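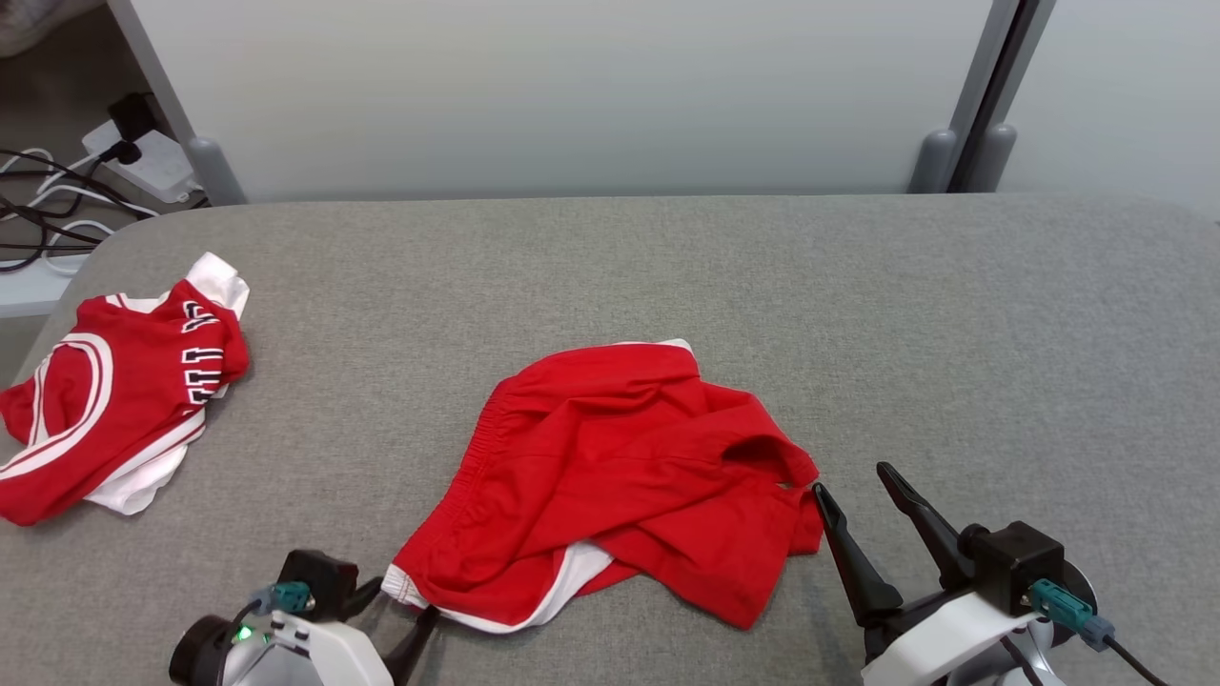 *Red shorts and a matching top with white trim, before folding.*

Team kit is harder to fold than it looks. The elastic waistband pulls the fabric into gathers, and the leg openings twist as soon as the shorts are dropped on a surface. At Plonelari, a laundry service handling 40 sets a week, staff start with the waistband. It is pulled flat, one leg is laid over the other, and the hem is brought up to the elastic.

Tops take longer. Printed lettering should stay on the outside of any crease, and piping at the neck needs to be smoothed by hand. A padded surface with a fine weave keeps slick fabric from sliding. Plonelari allows 17 seconds for shorts. Finished sets are stacked 7 high.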